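Home > Laundry and Textiles > Opinion

29/12/2021
By Lærke Norðdahl

The case for sorting knitwear by weight

Most household advice on laundry sorts by colour. Whites go in one pile, darks in another, and anything doubtful waits for a third. I have kept to this for years and I no longer think it is the right first step for knitwear. Colour decides what may share the water. Weight decides what shape a garment will have when it dries, and a bad shape is harder to put right than a slight greying.

A ribbed jumper is a structure of loops. When it is full of water the lower loops carry less load than the upper ones, and the upper ones stretch. A heavy jumper of 600 grams when dry can hold up to 847 grams of water after a gentle spin, on my own kitchen scales. Hang that by the shoulders and the body lengthens while the ribbing at the hem loses its grip. The usual reply is that a good rib springs back. It does so a few times, and then it doesn't.

My preference is to sort in this order: heavy knits, light knits, everything else. Colour is settled inside each group. Heavy knits are washed at 30 degrees, pressed in a towel and dried flat. Light knits may go over a rail if they are folded at the waist.

Oddur Ravn, who edits these pages, objects that this produces half loads. He is right, and the cost is real. I wash heavy knits by hand for that reason, three at most in a session, and the machine is left for cottons.
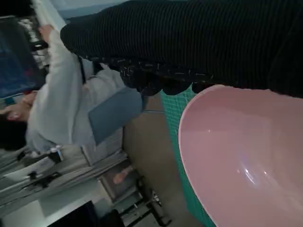 A plastic bowl is better for this than a sink. It can be carried to wherever the drying is done, and the garment is supported from underneath all the way. Lifting a soaked jumper out of a sink by its sleeves undoes most of the care taken in washing it. The bowl should be wide and smooth inside, as a rough rim will catch a loop sooner or later.

Mesh has its place too, though I would limit it to small items. A heavy knit folded tightly into a mesh bag rinses badly at the centre – the soap stays where the layers are thickest.

On pale specks over dark wool I have less to offer. A stiff brush moves them about and roughens the surface. I leave them until the garment is fully dry and use tape, working along the rib.

Filed under: hand washing, knitwear, drying

Contact the editors | © Mullwood 2021 | Back to top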